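드리디코 가정환경 작업수칙 키트 4월판 사용 리뷰

로봇팔을 실제 주방에서 돌려 본 분이라면 아실 겁니다. 연구실에서는 멀쩡하던 규칙이 냉장고 앞에만 서면 애매해져요. 그래서 드리디코의 작업수칙 키트를 받았을 때 정말 반가웠습니다! 수칙서와 점검 카드 35장, 손가락용 마감 테이프가 한 상자에 들어 있고, 아코라 주방 실습실에서 3주 동안 써 봤습니다.

제일 마음에 든 건 '문 열림 구역' 장입니다. 냉장고나 서랍처럼 움직이는 가구 앞에서는 팔을 뻗기 전에 문짝과 서랍이 어디까지 나와 있는지 먼저 기록하라고 하는데, 이 한 줄이 작업 순서를 꽤 바꿔 놓더라고요. 조리대 위 물건도 작업 대상과 배경 물건으로 나눠 적게 되어 있습니다(처음엔 귀찮은데 금방 손에 익어요).

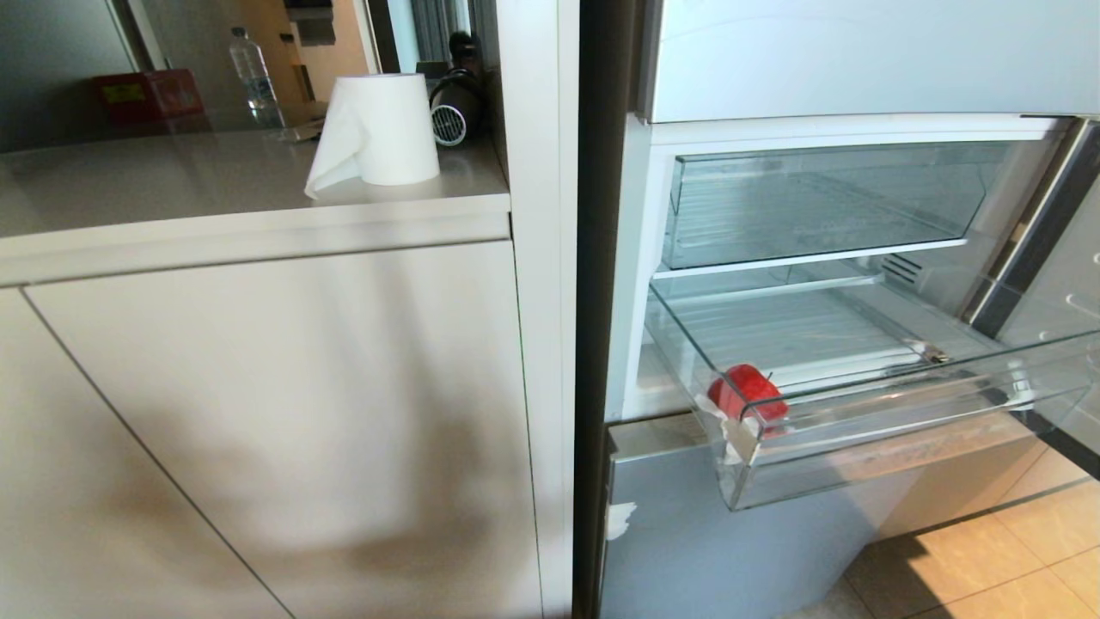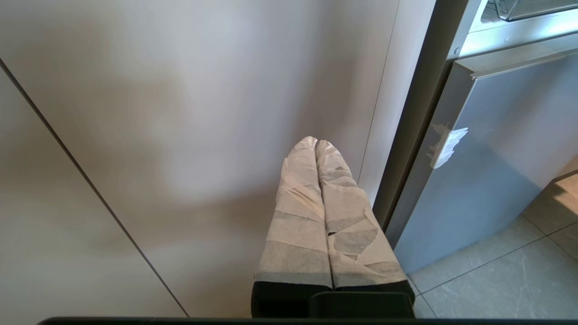

첫째 사진은 냉장고 칸과 조리대, 둘째 사진은 테이프나 종이 같은 것을 감은 그리퍼 손가락

스쿠스톱톤 로봇 실무 제34호

손가락 마감 항목은 따로 칭찬하고 싶습니다. 테이프 겹침 방향, 끝부분의 들뜸, 두 손가락이 맞닿는 면의 주름까지 카드 한 장에서 확인합니다. 들뜬 조각이 보이면 그 자리에서 기록하고 교체 여부를 정하라는 문구가 분명해서 좋았어요. 예전에 쓰던 바쿨렌코 점검표는 '마모 상태 양호'라는 칸 하나뿐이라 사람마다 체크 기준이 달랐거든요.

조명 기록 칸도 의외로 자주 씁니다. 바닥에 햇빛이 드는 주방은 시간대에 따라 손목 카메라 밝기가 크게 달라지니까, 시작할 때 그늘과 양지의 경계를 적어 두면 나중에 자료를 비교하기가 훨씬 편합니다.

아쉬운 점도 있습니다. 카드 글씨가 작고, 헤어드라이어처럼 전원선이 달린 물건을 어느 분류에 넣을지 설명이 부족합니다. 저희는 별도 칸을 그려 넣었습니다. 물이 든 병과 전기 제품이 같은 조리대에 있을 때의 간격 기준도 다음 판에는 꼭 들어갔으면 합니다. 수칙서 색인은 거의 900개 항목이나 되는데 가나다순이 아니라서 찾는 데 시간이 걸려요.

그래도 저는 계속 쓸 생각입니다. 가정환경 작업을 막 시작하는 팀이라면 문 열림 구역과 손가락 마감 장부터 펼쳐 보세요. 보충 카드는 낱장으로도 주문할 수 있습니다.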